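Workshop Tips: Setting Up a Tabletop for Two-Arm Sorting

These notes cover the table, not the code. They come from the two-arm bench at the Claruvar shared workshop, where the task is sorting foam letters onto plates by color. Most of it applies to any small pick-and-place build with parallel-jaw grippers.

Covering the table

Use matte brown paper. Bare laminate and painted board both reflect the overhead lights, and a reflection moves when the arm moves, which gives the color threshold a false edge to chase. White paper is worse than brown for this job, as pale plates vanish on it.

Buy the paper on a roll wider than the table so there is no seam in the working area. Pull it tight from the center outward and tape it on the underside. Wrinkles will form near the arm bases whatever you do, where the paper is cut to fit. Leave them there. Wrinkles in the middle are a different matter: a crease tall enough to throw a shadow will be picked up as a dark object under a low lamp. Iron the sheet on low heat from the back before taping if it has been stored folded.

Replace the sheet when it starts to polish. Fingertips that touch down in the same spots burnish the paper, and the shiny patches cause the same trouble as the laminate did. Ours lasted 700 cycles before the first patch showed up in the threshold view.

Plates

Plastic picnic plates work well. Three things to check before buying a stack:

Rim height. The gripper has to clear the rim on the way in and on the way out. A wide flat rim is forgiving. A steep raised rim keeps the letters in but needs a higher approach point.

Finish. Wipe a finger across it under a lamp. If the highlight is sharp, scuff the inside with a gray abrasive pad, rinse, and let it dry.

Color. Pick plates lighter than the pieces that go on them. Navy on mid blue separates cleanly. Dark green on mint separates even better. Keep one neutral plate with no color assigned to it for rejects.

Set the plates by hand and trace each one lightly in pencil on the paper. A plate that creeps a finger's width over an afternoon will not stop the program, but the letters will start landing on the rim. If creep is a regular problem, put three dots of removable putty under the foot ring.

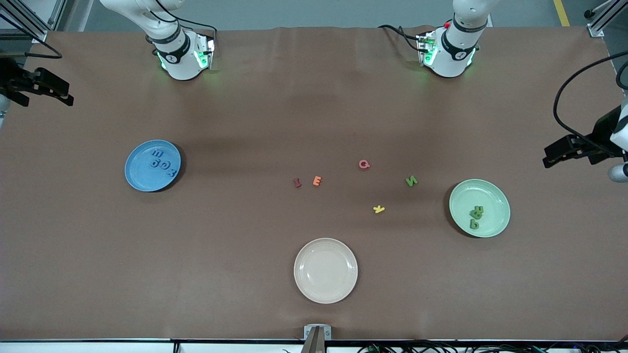
Mid-sort: blues on the left plate, dark greens on the right, five letters still on the paper.

Spacing the loose pieces

Closed-cell foam letters are easy to grip and hard to damage. They are also light enough that an open finger coming down beside one will push it. Leave at least a full finger opening between neighbors during early testing. Once single picks are reliable, start moving pieces closer in pairs, then try pairs that touch.

Letters with a stem are the easiest to hold. I, E and K give the jaws two nearly parallel faces. Round shapes such as G and O roll out of a pinch if the fingers meet them off center. For those, grip across one wall of the letter with one finger inside the opening, if the opening is large enough.

Drop height matters more than most people expect with foam. Release from just above the plate surface. A letter dropped from rim height can bounce, and it can also land on edge against a letter already there. Overlap on the plate is acceptable for sorting. It is not acceptable if the next job is to unload the plate, so decide which you are building before tuning the release.

Test colors in this order: yellow, orange, green, blue, red, pink. The last two share a hue range under warm light and are where the threshold usually fails. Sorting dark green from bright green takes a brightness limit as well as a hue limit.

Gripper fingers

Black angular fingers are a good choice over a brown surface. Keep the inner faces clean with isopropyl alcohol on a cotton cloth. Foam sheds a fine dust that packs into the finger texture and reduces grip. Clean every 122 picks if you keep a counter running, or once per session if you do not.

Set closing force by test. Start at the lowest setting, lift, and shake the arm through a short fast move. Increase one step at a time until the letter stays put, then stop. More force than that leaves a dent, and a dented letter presents a different outline to the camera until it recovers.

Parking positions

Give each arm a parked pose on its own side of the table, with the fingers out of the sorting area. Pointing both grippers inward from opposite sides saves travel time, but it puts the tips on a shared line. Put a keep-out strip down the center of the table in software and let only one arm hold it at a time. The Zondden sequencer does this with a single lock. On the older Siqueira controller it has to be written as a wait condition on both arms, and both conditions must be tested separately.

Run the first dry pass at reduced speed with the plates removed. Put the plates back for the second pass and the letters for the third.

Cables

Loop the cable at each joint with the arm at its farthest reach, then fasten it. A loop sized with the arm parked will be too short. Use hook-and-loop straps on anything that moves and zip ties only on the fixed uprights. Trim the zip ties flush, as a cut end will scratch a cable jacket within a week.

Boards and connectors below the table edge should go in a tray. If a tray is not ready yet, at least label both ends of every cable before the next person starts work. Tridano sells a slotted tray that bolts to standard aluminum extrusion; a length of rain gutter with drilled ends does the same job.

Frame and floor

Check the extrusion bolts with a torque driver after the first 76 cycles, then monthly. New brackets settle, and a loose bracket shows up as a slow drift in pick position that is easy to mistake for a calibration fault.

Mark the reach boundary on the floor with yellow tape. Clean the floor with degreaser first, roll the tape down with a hand roller, and keep the corners square.

Log

Keep a paper log at the bench: cycles run, missed picks, letter, color, time of day. The last column is useful if the room has windows. Our orange misses clustered after 4 p.m., and a blackout shade fixed them. The log stands at 2,000 cycles on the second set of finger pads.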